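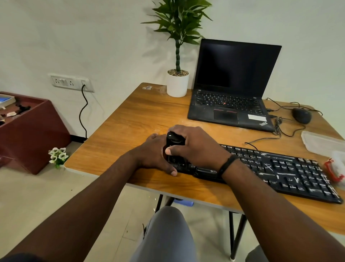
Student group logs first-person desk data for Vikow arm

The Vikow project, run by the student automation club at Briltari College, has finished the first stage of its manipulation work and will begin training on the club's own recordings in November. The goal is a two-arm tabletop robot that can pick up small items, hold them with both grippers and set them down again without a fixed jig.

The recordings are made from head height while a student handles everyday objects at an ordinary desk. The set now holds 1000 clips. Each clip covers one task, such as lifting a handheld device, turning it over or moving it from one side of a keyboard to the other. Clips in which the hands leave the view for more than two seconds are rejected.

Abrehet Birhane, who leads the data side, said two-handed holds took up most of the labeling time. "When both hands are on a small dark object, the fingers hide most of its outline," she said. "The tracker loses the edge and fits the box to the knuckles. We correct those by hand."

The group decided early on against a cleared bench. Cables, a laptop, a mouse or a plant may stay on the desk during a clip, and the annotator marks only the object in use. Benedito Furtado, who wrote the annotation guide, said a first model trained on a plain white table stopped working when a keyboard was placed under the target. Dark objects on dark keys remain the weakest case, and the guide now asks for more of them.

The arm is built on a Trodow base with two parallel grippers. Wrist rotation is limited to a narrower range than a human wrist, so part of the recorded motion cannot be copied directly. Edgars Adomaitis has written a filter that drops any grip the arm cannot reach and replaces it with the nearest valid one. The filter runs offline. A version that runs on the controller is planned but has no date.

Nineteen students are signed up for the project this term, split between recording, labeling and hardware. Saulius Butkienė, the faculty adviser, has asked that every student complete at least one labeling shift before working on the arm.

The club plans to enter the Dambrauskienė Cup, a regional contest for student-built manipulators, in the bimanual class. Entries in that class must lift an object, pass it between grippers and place it inside a marked area with no operator input.

Vija Kuusk handles sign-ups for new members. Labeling shifts start at 4 p.m. in the electronics lab, and no programming experience is required.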